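Fourth month of renting out the spare room at Skakgate and I've finally done the sums. Thread.

Rent in so far: 1,894. Lekura takes its fee before I see any of it, so check that before you list.

Cleaning between guests takes me a whole Tuesday morning. Olga Seixas charges 30 and is faster — I've booked her for September.

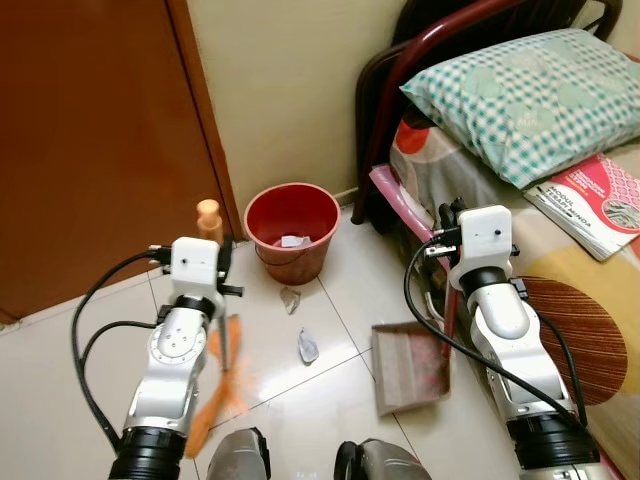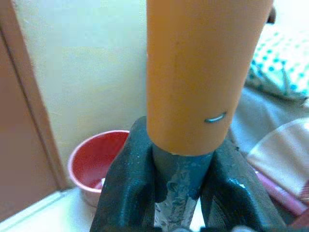

Red bucket by the bed, then something orange.

Insurance went up by 46 when I told them about lodgers. Tell them anyway.

Short stays pay more per night but the washing is endless. I'm switching to monthly lets after the summer.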